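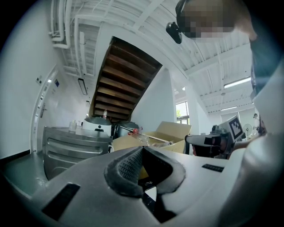 What should the first line of an equipment budget for a robot data project contain?

The first line should contain the complete operator set: two hand-held grippers, the markers fitted to them, any head-worn camera, and the spare parts needed to keep that set in use for one term. A budget that lists grippers alone will be short before the first month is out.

Unit 6: Planning and Buying Equipment for Hand-Held Data Collection
Course handout, revised August 18, 2026

This handout supports the second half of the unit. Students are expected to have read the Groltwood case file before class and to bring their draft equipment lists. The Groltwood case concerns a small laboratory that intends to record household tasks with hand-held grippers and, at a later stage, to train a fixed arm on the recordings.

6.1 Separating the two purchases

The case file treats the grippers and the arm as one purchase. For this assignment they are to be budgeted separately. The hand-held grippers are needed from the first day of collection. The arm is needed only when there is enough recorded material to justify a trial. Buying both at once commits the larger sum at the point when the least is known about the task.

Students should prepare two request forms. The first covers collection equipment and is submitted at the start of the project. The second covers the arm, its mount and its controller, and is submitted in February, after the collection review. The second form must state the reach, payload and gripper opening required, and each of these values must be taken from the recorded tasks.

6.2 Costs in the Groltwood case

The following prices are supplied for the exercise and are to be used without adjustment.

Hand-held gripper, Zurna pattern, each: $900
Head-worn camera and mount, each: $500
Replacement finger pads, per set: $15
Storage and backup, per month: $200

One operator set consists of two grippers and one head-worn camera, for a total of $2,300. Finger pads are classed as consumables and are entered on a separate line. Storage is a recurring cost and must be entered for every month in which recordings are kept, including months in which no collection takes place.

Task objects such as bottles, caps, boxes and kitchen items are charged to general supplies. They should still appear on the planning sheet, with the name of the person responsible for replacing them.

6.3 Space

Floor space is frequently left out of student budgets. The operator must be able to move both arms freely, and the markers on the grippers must remain in view of the camera for as much of the task as possible. A shared room is acceptable if the work surface can be reserved. Where a room must be rented, the rent belongs in the collection request. Where it is supplied by the institution, students should enter zero and name the department that supplies it.

Lighting should be checked before any lamps are ordered. The check is made at the work surface, with the operator standing in the usual position, at two different times of day.
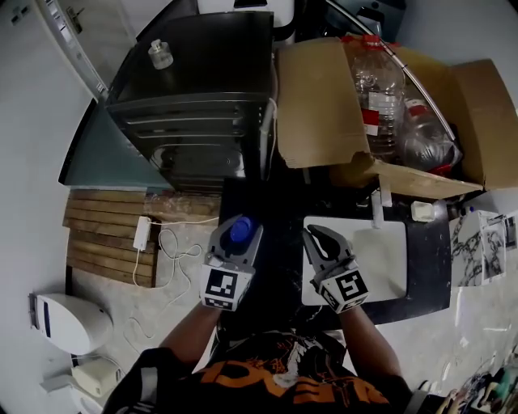

How many spare grippers should a project with one operator set buy?

One spare is sufficient for a single set. Both hands must be equipped for a two-handed task, and the loss of one gripper stops all such work until a replacement arrives. A second spare should be requested only when another set is added.

6.4 Comparing suppliers

Two quotations are included in the case file, one from Caveo and one from Zwane. Caveo offers grippers and cameras as a package, with calibration included. Zwane sells the items separately and charges for calibration by the visit. The purchase prices are the same. Students must compare the quotations on the remaining terms:

Delivery time for the first set and for replacement parts
Whether markers can be reprinted by the laboratory
Length of the warranty, and whether finger wear is excluded
Format of the recorded files, and any fee for software updates
Terms for returning a gripper that does not hold calibration

A preference for either supplier will be accepted if it is supported by the quotation. General statements about quality will not receive credit.

6.5 Work to be submitted

Each student submits a planning sheet, the two request forms, and a one-page statement to the department head. The statement should give the total for the collection phase, identify the largest recurring cost, and name one item that could be delayed if the request is reduced. Storage may not be chosen as the delayed item.

Totals must agree across all documents. Sheets on which consumables have been combined with equipment will be returned for correction before grading.

Reading for the next unit: Groltwood case file, Appendix B, maintenance records.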